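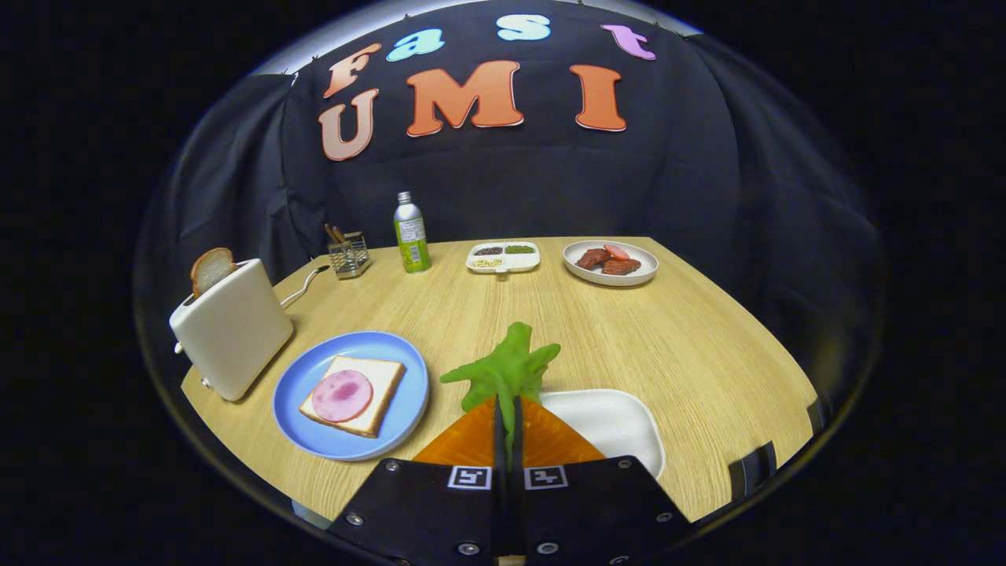

The Breakfast Shift

Ilstead, 5:20 in the morning. Dark. Wind off the grain lot. Thaddeus Begay is already inside, lights on, radio going, looking for the good knife.

He bought the Wakik diner in September. No restaurant background – he drove a propane truck. The old owners wanted out and the town was looking at losing its only hot breakfast. Population 1,052, give or take a baby.

"I figured I'd lose money for a year," he says. "I was right about the money. Wrong about the year."

Small-town breakfast is a hard business. Eggs go up, nobody wants to pay more for eggs. Coffee refills are free becuase they always were. Regulars sit for two hours over one plate and you can't very well move them, they're the reason other people come in.

Imani Ruiz-Ortega runs the counter and does the books. She cut the menu first thing. Out went the omelets with names. In came a short list – eggs, hash, oatmeal, toast from a bakery over in Brulell that delivers before six. Bread bill went up. Complaints went down, mostly.

"They still ask for the Denver," she says. "I make it if its slow."

A good morning is more than 200 plates. Hunting season, mainly. A bad one is 20, and the snow plow guys are half of that.

Begay wants to try suppers next. Fridays, maybe fish. Ruiz-Ortega wants a new dishwasher before anybody says the word supper again. They were still arguing when the door opened and the first truckers came in, stamping their boots.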